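# Open day at the Uçar metal finishing works

10/24/24

The invitation said doors at ten, and the doors did open at ten, which put Uçar ahead of every other factory I have been round. What it didn't say was that the car park belongs to the carpet warehouse next door and that the carpet warehouse has views on the matter. I moved the car twice.

There were 30 of us, split into groups of 6 and given ear plugs and a sticker. Mine said "Leonardo". I am Leandro Aguirre, but I have been called worse on a sticker, and Leonardo seems to have had first refusal on a better lunch.

Our guide was Nerea Ortuño, fifteen years in the plating shop and plainly under orders to be cheerful. She took us first to the polishing room, where raw brass comes in looking like something dug out of a drain and men in leather aprons lean it against spinning mops until it doesn't. The noise is tremendous. Nerea gave a full talk in there, with gestures, and I can report that the gestures were excellent.

After that came the tanks. They're lined up down one side of a long shed, with walkways between them and signs telling you what each would do to your hand. One of our party, a retired dentist, asked whether anybody had ever fallen in. Nerea said no, then looked at the tank for slightly longer than I'd have liked.

The part I had come for was the ageing bench. A good deal of what Uçar sells is new metal that people want to look as if a great-aunt had left it to them. So it goes into a bath that turns it nearly black, and then somebody with a pad rubs it back by hand wherever a century of elbows might have done it. The lad on the bench told me the hard part was stopping. His first week's work, he said, looked like it had been through a war. It went out as a special edition.

Lunch was a roll and a talk on water treatment. The talk ran for 100 slides. I'm not joking, they were numbered. Good points were made about rinse tanks, and a man behind me slept through all of them sitting bolt upright.

The shop at the end does seconds for a fiver and has no bags. I bought a hook I have no coat for. They're open again in January, and you book through the front office, who will not mention the carpet people. 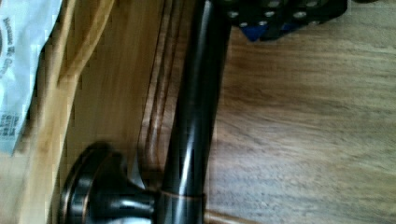 Oil-rubbed bronze is the finish everyone asks about, and it got the longest queue of questions on the tour. Nerea's line is that it should look black from across the room and only own up to being brown when you get close. Straight lengths she considers easy. It's the fittings that sort out the good rubbers from the rest, and the round base of a mounting post, with its raised rim and that little trumpet of a neck running up to the rod, is where the copper colour ought to come through along the thin edges and leave the rest dark. Too much rubbing and the customer rings up to say it's wearing off. Too little and they ring up to ask why they've been sent black. She keeps both sorts of letter in the same folder.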